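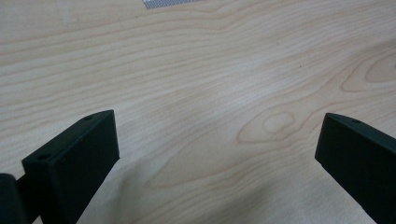

Jekia Square Table, Pale Wood
by Storkura

Small dining and side table for one or two
Sold and delivered by Hitier Home
In stock, ships flat in one carton

We have been selling the Jekia for long enough now that it feels a little like an old friend of the shop, and we still get happy when one goes out the door. It's a plain, pale, square table, and if you are furnishing a small apartment, a spare room or that odd corner by the window that you've never quite known what to do with, it may be just the thing. There are no drawers and no folding flaps (we do get asked!), and there's nothing on it to catch your sleeve. You get a good flat surface in a soft blond color, and what you do with it is up to you.

The grain

Most people who come in to look at the Jekia end up running a hand over the top, and we can't blame them. The grain travels across in long wavy lines, very gentle, in shades that go from creamy beige to a warmer honey. In some places the bands are wide and lazy, and in others they pull in close together and ripple a little, the way sand does at the edge of a lake. You may find a darker wave crossing the top, or one of those big looping swirls with the lines bending around it. Every top has its own pattern and we can't pick one out for you from the warehouse, so please think of it as a small surprise that comes with the carton.

The color sits easily next to gray, white and black, and it is friendly with other light woods, too. If your floor is dark, the table will stand out quite a bit, and if your floor is light or you have a gray carpet, it settles in quietly. We've tried it both ways in our showroom and could not agree on which we liked better.
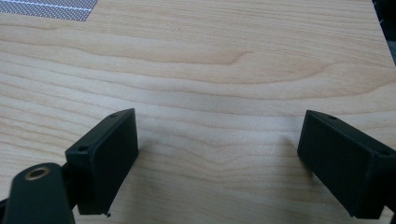
One customer wrote to tell us that she had bought hers as a desk, used it as a desk for maybe a week, and then started eating breakfast at it and never went back. The desk things live on a shelf now. She also wanted other shoppers to know that the top is easy to wipe down, that she can move the table by herself when she vacuums, and that she wishes she had ordered the matching stool at the same time and saved herself the second delivery.

We hear a lot of stories like that one, and we do pass them along to Storkura, who seem to enjoy them as much as we do. By last September they had made 1,000 of these tables in the pale finish alone, and plenty of those came through our own doors.

Measurements and details

Top: square, 25 inches on each side
Weight: 23 pounds
Finish: pale wood, clear low-sheen coat
Corners: lightly eased
Feet: felt pads included, screw-in levelers sold separately
Assembly: yes, hex key in the box
Guarantee: 3 years on the frame and top, for home use

A word on the size, and do please measure before you order. It's a comfortable table for one person with room to spread out, and a cozy one for two people who like each other. If you need to seat a family, have a look at the Trummer extending table, which comes in the same pale finish and pairs nicely with the Jekia if you'd like a little extra serving space beside it at the holidays.

Putting it together

The table comes flat with the top wrapped separately, and we suggest opening the carton on a rug or a blanket and leaving the top in its wrapping until the legs are laid out and you've found the bag of bolts (it's taped inside the lid, and people miss it all the time). Put the top face down, start all the bolts by hand, and tighten them only when every one has caught. Turn the table over with a second person if you can. Go around the bolts again after a couple of weeks of use, when everything has had a chance to settle.

Everyday care

A soft damp cloth and then a dry one will take care of nearly everything. For sticky spots, a drop of dish soap in warm water is fine. Please keep scouring pads and anything with bleach in it well away from the finish. Put a trivet under hot pans, and try not to leave a wet glass standing overnight. If the table is going to be next to a sunny window, move your lamp or your fruit bowl to a different place now and then so the color can mellow evenly all over.

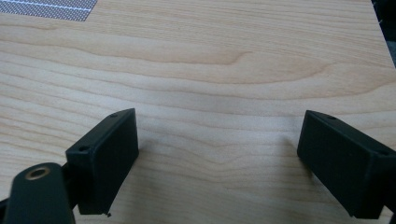 LIVING WITH THE JEKIA
Words by the Hitier Home product desk | March 2022 | Filed under: Small Spaces

The nice thing about a small square table is that you can dress it for a meal in about the time it takes the kettle to boil. We like to begin with a placemat, and on a top this pale, a white and gray stripe looks crisp without shouting. Lay it on the far half of the table and you keep the whole near half free for glasses, a serving dish or the newspaper. On the mat goes a round saucer with a little white bowl on it, and we are very fond of the kind with a thin dark line at the rim, which draws a neat edge against all that soft color. Then a white spoon for the bowl, chopsticks alongside, and a pair of short clear tumblers, and you have a table that looks as if you'd planned it.

Glass is lovely on this wood, by the way. A plain tumbler with a thick base picks up the light, and the grain still shows around it, so you don't lose the thing you bought the table for. A tablecloth would cover it all up, and while we would never tell anyone how to set their own table, we do feel a small pang when we think about it.
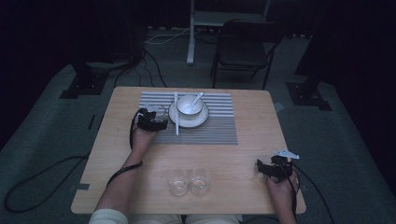 If you would rather have more color, a mat in deep green or rust works well too, and so does a folded linen napkin in mustard. Heavy stoneware looks good, but do check the underside of each piece for rough spots, and put a bit of felt under anything that feels gritty to your thumb. For a tea table, leave the mat off and use a tray, and then the whole lot can be carried back to the kitchen in one trip!

Goes well with

Storkura Jekia stool, pale wood
Trummer extending table, pale wood
Striped placemat, white and gray
Felt pads, replacement pack

Delivery and returns

The Jekia ships in one carton and can be left with a neighbor if you tell us so at checkout. You may return it unused in its original packing, and if a part is missing or has been knocked about on the way to you, write to our service desk with the number printed on the carton and we'll send out a replacement part free of charge.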